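Thread: Thyme dying out in the middle, again

drindari_dirt
Second June running that my creeping thyme has gone brown and bald in the center. Edges look great. I water it every evening like a good parent.

Gramov
There's your killer. Put the hose down.
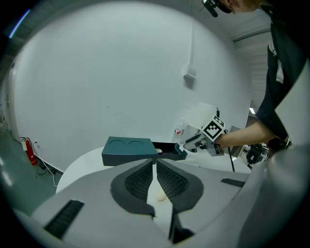
Mine gets rain and neglect, and I had to hack it back off the path twice. Cut yours by a third after it flowers, never into bare wood.

yanez_plot6
Disagree on the bare wood. I cut mine to stumps and 4 of the 6 came back.

Gramov
So you killed two.

yanez_plot6
They were old. They'd had a full life.

Onyekachi Olatunji
Could be your soil as well. I worked grit into my clay and the bald spots stopped. Before that I tried mulch, and all I grew was slugs.

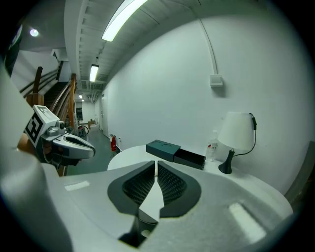

Round white table, with the grippers in front

drindari_dirt
OK, no water for two weeks. Do I feed it?

Gramov
No.

yanez_plot6
A little compost in spring won't hurt.

Gramov
It'll get leggy and taste like lawn.

drindari_dirt
Buying grit tomorrow. If it dies I'm planting mint and you can all live with that.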